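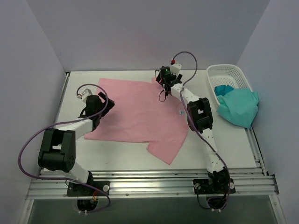
Mar 30, 2022

Still too wound up to sleep, so I'm writing this with my shoes on. We got a whole evening at the table and it was the best lab night since October!

The project is laundry folding. Two arms, one shirt at a time, and by the end of term it has to do a t-shirt start to finish with none of us touching the controls. Our team is called Nundemwood (long story, it was a typo on the sign-up sheet and we all loved it too much to fix it). The other team is Latia, and they're doing towels. I used to be jealous of the towels. Four straight edges! A towel practically tells you where its corners are. But a shirt has sleeves and a collar and it slumps whichever way it feels like, and tonight I decided I'm glad we got the hard one.

We did demonstrations, meaning one of us drives both arms by hand from the other station and the computer records everything so it can learn from it later. We need 300 good ones for the shirt. We had 261 when we locked up, and I did 16 of tonight's myself. Pink shirt for my whole turn. I know that shirt better than anything in my own closet now.

Things I want to remember for next time:

Come down slower on the collar. The fabric there is doubled up and if I press too hard it bunches, and then the whole shoulder goes with it. When I eased off the last bit of travel it was so much better.

Let the left side wait. I keep wanting to move both hands together like I would at home, but the folds came out neater when one gripper held still and the other did the work. Then swap.

Don't start every shirt perfectly square! I was lining them up nicely out of habit and then remembered that the program will only know what we show it. So after that I laid them down crooked on purpose, on a slant, a hem corner pointing wherever. Harder to fold, much more fun.

I lost 2 runs to dumb mistakes. Once I let go before the sleeve was over, and once I forgot to hit record, did the most beautiful fold of my life, and there's no trace of it anywhere. I sat there and groaned. Then I did it again and it was fine, just not as pretty.

I can't believe I almost signed up for the drone section instead. I rode the bus home to Dalton folding my scarf in my lap, thinking about where I'd put the grippers.

Thirty-nine to go. I have a chem quiz first and I haven't opened the book. I'm also supposed to write up our page for the Duangkaew showcase, so that's tomorrow after lunch, and then back to the table as soon as it's our slot again.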